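**Book launch at the Manby – who's going, and is the catalogue any good?**

**papercut_lil** – October 18, 2023

So the Rusu retrospective catalogue finally has a launch evening and I am far too excited! It's at the Manby reading room, doors at six, with a screening of two of the early tape pieces and then a conversation with the editors. 288 pages, published by Grarkimura, and for once someone has printed the notebook drawings at full size. I've wanted those since the first survey show in May.

Is anyone else going? I'd love to say hello to a few of you in person.

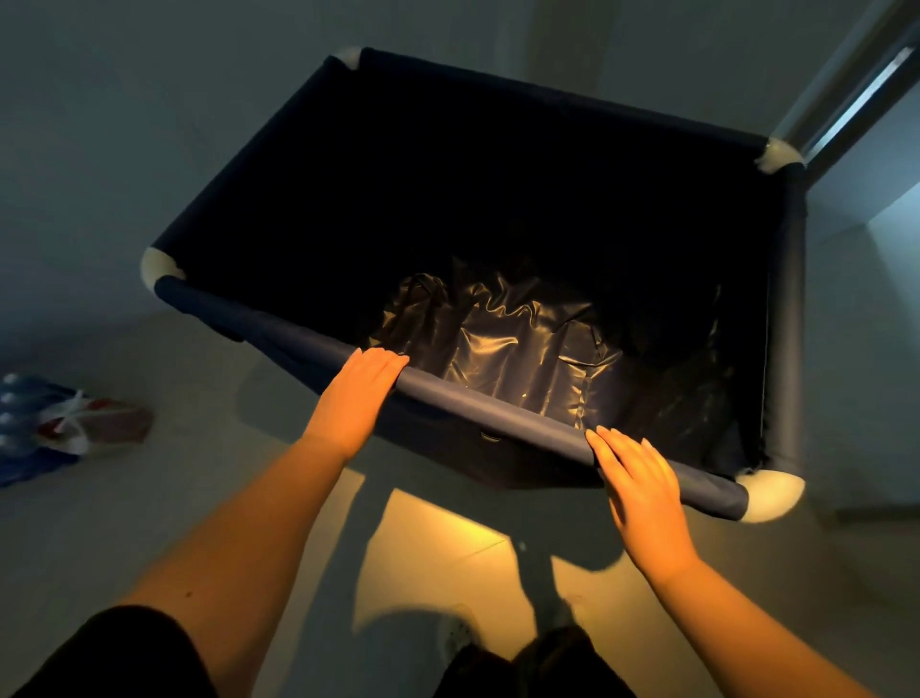 *Navy bin, from above*

**gluepot**

I'll be there! I saw the tape pieces at Gurneck years ago, in a freezing upstairs room with one speaker working, and I still think about the second one. Do get there early – the reading room only seats 45 and the rest of us end up on the stairs.

**tern_and_tide**

Going to be the grump here. I've had a look through an advance copy and the drawings are lovely, but the main essay is a rehash of the old exhibition leaflet with longer footnotes. And no index! In a book that size!

**papercut_lil**

> And no index!

Oh no. OK, that hurts a bit. But the leaflet was only ever a folded sheet and half of us never got one, so I'm quite glad to have that text between covers.

**tern_and_tide**

Fair. I still think they should have said on the contents page that it was a reprint. The interview at the back is new and it's by far the best thing in there, all about how the sound works were wired up and who lent the amps.

**halfinchreel**

Posted a longer write-up on my own page, pasting the start of it: 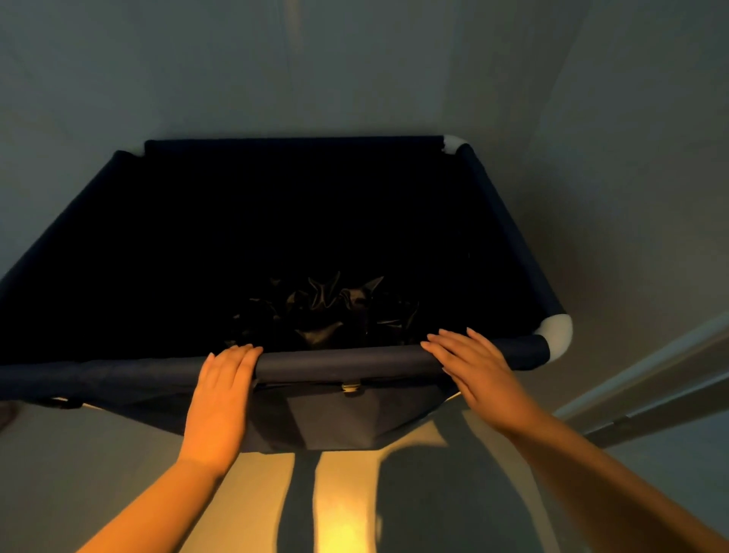
*2 min read*

What I love about Rusu is the patience. A tone begins, you decide you've understood it, and then a quarter of an hour later the whole room seems to be leaning a different way. The catalogue can't give you that, but the scores come close. They're laid out one to a spread with plenty of white around them, and the pencil corrections have been kept in, even the rude one. I read them with the radio off and my tea went cold.

**gluepot**

The rude one!! Which spread?

**halfinchreel**

Not spoiling it. Towards the end of the third section.

**tern_and_tide**

I disagree about the layout, for what it's worth. Two of the longer scores lose a line in the gutter and you have to crack the spine to read it. Lovely paper though, I'll give them that.

**halfinchreel**

Mine opens fine? Maybe the advance copies were bound tighter.

**papercut_lil** 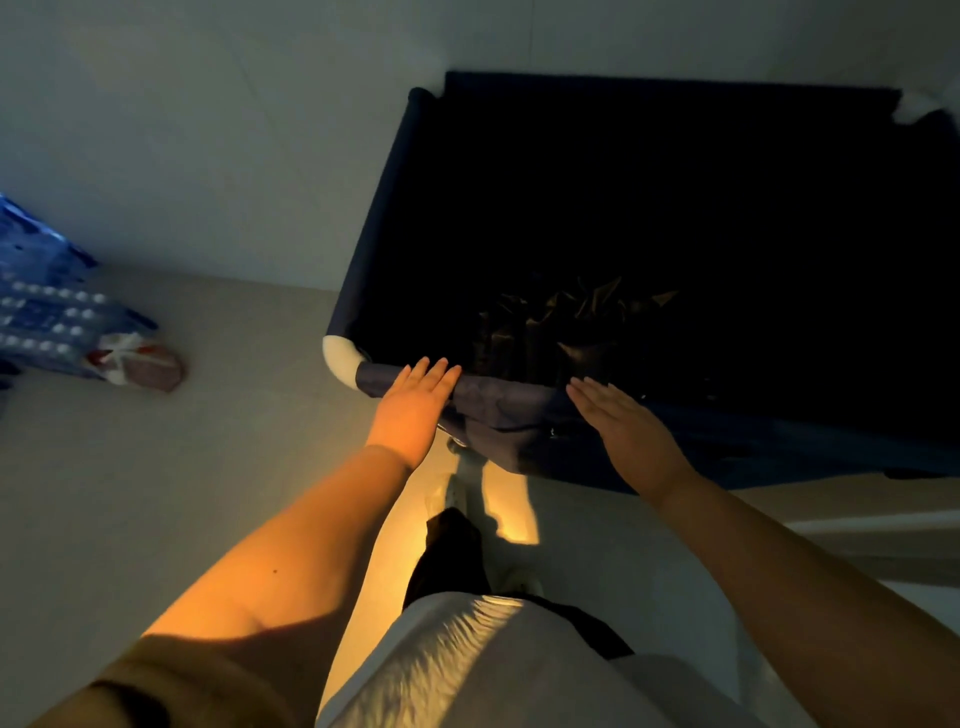
*Hands at the near edge of the bin*

Does anyone know if they'll be selling the numbered edition on the night? The Grarkimura page says 1109 copies, which seems a funny number to stop at, and I can't tell whether that's the numbered ones or the full print run.

**gluepot**

Full run, I think. I rang the Manby and they're only getting the ordinary paperback. You can reserve one at the desk.

**papercut_lil**

Reserved! See you on the stairs.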